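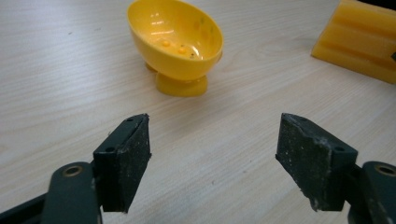

Does a good-news post get shared more when it names a person who did something kind?
In our sample, posts that named a person were shared more often than posts that described the same sort of act without a name.

Sharing of Positive News Posts on Jesteo
Kumiko Sakai and Takumi Oda
Submitted November 4, 2018

1. Background
Local news in Skistadham circulates mostly through Jesteo, where users repost short items with a comment. Earlier coursework looked at angry posts. We looked at posts reporting help given by strangers, neighbors or small groups.

2. Method
We collected 196 public posts from June. Reposts of the same text were merged, which left 118. Each post was coded by both authors for two features: whether a helper was named, and whether the post linked to a published article. Where our codes differed, we reread the post together and settled on one code. Share counts were read from the public counter on a single day.

3. Results
The median post with a named helper had 50 shares. Posts without a name had a lower median, and the gap held when linked and unlinked posts were separated. One post, on the Sillell bridge vigil, passed 4000 shares. We report medians for this reason -- a mean would mostly reflect that post.

4. Limitations
The counter does not separate shares by people from shares by automated accounts. Posts deleted before collection are missing. Coding followed the Nakajima scheme, which was written for newspaper headlines and fits one-line posts poorly. A second month of data has not been coded.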